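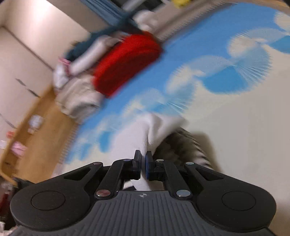 Home | Notebook | Bench log | Rota | Search

May 16, 2023 — folding line, bench 2

Short one, have to be at the Skedley call in a bit.

Whites again all morning. Pinch, lift, turn, lay flat. Pinch is fine now. Lift is fine. The turn is where it goes wrong, second layer stays behind and you get a flap sticking out to the right. Betancur wants this called "partial" in the log, I've been calling it "miss". Going with partial from today, old entries stay as they are, not going back through them.

Total since September: 1788 folds logged. Today 131 of those, 80 clean. Rest partial apart from 4 where it let go completely. All 4 on the thin cotton. None on the terry.

Jaw force — left where Eline set it. Tried one step up after lunch, it leaves a crease you can see from across the room and the finishing table sent them straight back. Put it down again. Do NOT touch it without writing it here please.

Printed cover on the table: still undecided. Pattern is loud but white on it is easier to find than white on the old bare top, and people doing demos like it too. Against: it slides when the fabric gets dragged. Tape at the corners held till about ten and then didn't. Ask Zonodent if they have a clamp strip the right lenght.

Other thing, more important than tape.

Talked to the early shift for a good while. What's changed for them, in no order:

- Sorting used to be the job you got when your back was bad. Now it's the job everybody is on, as the machine wants the pile untangled before it sees it. So the bad backs have nowhere to go. Didn't see that coming and should have.
- Less standing at the fold tables, yes. More walking. Two people said their feet are worse, one said better.
- Talk. At the fold tables you face each other. At the feed end you face the machine. Betancur brought this up, not me, and three others nodded.
- The showing is the part they like. Holding the hand tool and doing the fold so the machine can learn from it. Eline is much better at it than I am, her folds come out clean on playback, mine are jerky, I swing round too fast between pieces. She asked if it pays more than folding. It doesn't at the moment. Wrote that down for Bjarke Toft, he said he'd raise it and I beleive him but want it in writing.
- Small hand towels they'd rather keep. Quicker by hand, and it's a sit-down job.

My view: leave the hand towels alone. Give the sit-down work to whoever needs it, rota it by name and not by whoever gets there first. Turn the feed end so two people face each other — it's a table and a cable, an hour's work.

To do
clamp strip
thin cotton separate bin, don't mix it in with the rest
ask Skedley whether the rota tool can hold a "seated" tag
slow down when demoing (me)
pay question, Bjarke, again

Feed end measured up, cable is too short for the turn. Need a longer one, added to the order.

Comments (4)

Eline: Force is on the second setting, not the third, the label is wrong. Will relabel it.

Bjarke Toft: Pay thing is raised. Answer not in yet. Will put it here when I have it.

Betancur: Partial, thank you. Also the flap is nearly always on the right because we all turn the same way. Try a few left handed.

Eline: I'm left handed, I can do those.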